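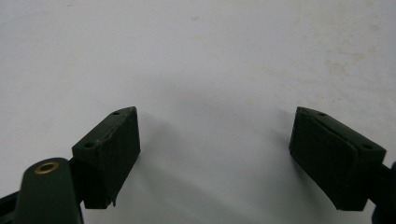

Plain white table top: is a protective coating worth paying for?

posted by halfpastkettle in Home & Furniture, Cudside Help

We've bought a Lavberg table with a plain white top for the back room. It'll get used for everything: homework, sewing, glue, the odd takeaway. The chap in Radebe tried very hard to sell me a bottle of Fleta Surface Guard to go with it. You wipe it on, leave it for 8 hours, and supposedly nothing will stain the top for a year. He also said ordinary washing-up liquid would turn it yellow, which I find hard to swallow given that I've been wiping white things with washing-up liquid all my life.

The leaflet that came with the table says "clean with a damp cloth" and nothing else. The Fleta label says "suitable for most surfaces" and doesn't say which ones it isn't suitable for. Has anyone put it on one of these and got any benefit from it? I'd sooner hear from someone who left half the table untreated, though I realise that's a lot to ask.

pegbasket

I didn't do half a table but I did do one of two matching bedside units, same white finish, same shop. That was in June. I've had mugs, hand cream and a leaking biro on both. I can't tell them apart now except that the treated one went smeary when I first did it and I had to buff it for ages. The biro came off both with a bit of rubbing. So that's my very unscientific result, and I wouldn't buy a second bottle.

Mind you, a bedside unit has an easy life compared with a table that people do glue on. If you're worried about glue, get a cheap cutting mat or an offcut of oilcloth and be strict about it.

On the yellowing, I'd want him to show me one. My guess is that people see a film of old cleaner, or sun on one side from a window, and blame whatever they wiped it with last. If something has been standing on the top for months you sometimes get a paler patch under it, and no bottle from a shop is going to stop that.

Things I would avoid on a shiny or smooth white top, whatever it's made of: scouring cream, the green side of the sponge, and those white "magic" blocks. The blocks do shift marks, but they're a very fine abrasive and the place you rubbed can end up duller than the rest. You only notice when the light's low and by then it's too late.

tuesnook

just use it, it's a table. mine is 6 years old and looks fine from the door

landing_cupboard

Slight disagreement with the above. I wouldn't write off every coating, but "most surfaces" on a label would put me off straight away. Ring the maker and ask what they'd do about it if the finish clouded. If they won't answer for your particular top, leave it on the shelf. And if you do go ahead, try it on the underside first, or the back edge if the underside isn't finished, and leave it a full day before you decide.

For daily wiping: warm water, one drop of washing-up liquid, a second cloth with plain water, then dry it. The drying matters more than the product in my view. Most of the "staining" I've been asked to look at was dried soap.

halfpastkettle

Thanks all. Bottle not bought. I did go back and ask which surfaces it wasn't for and he read me the label again.

Related on Cudside Help
Getting superglue off a painted desk
Do felt pads really stop chairs scratching?
Ring marks on a white windowsill
Oilcloth or vinyl for a craft table
Is furniture insurance ever worth it?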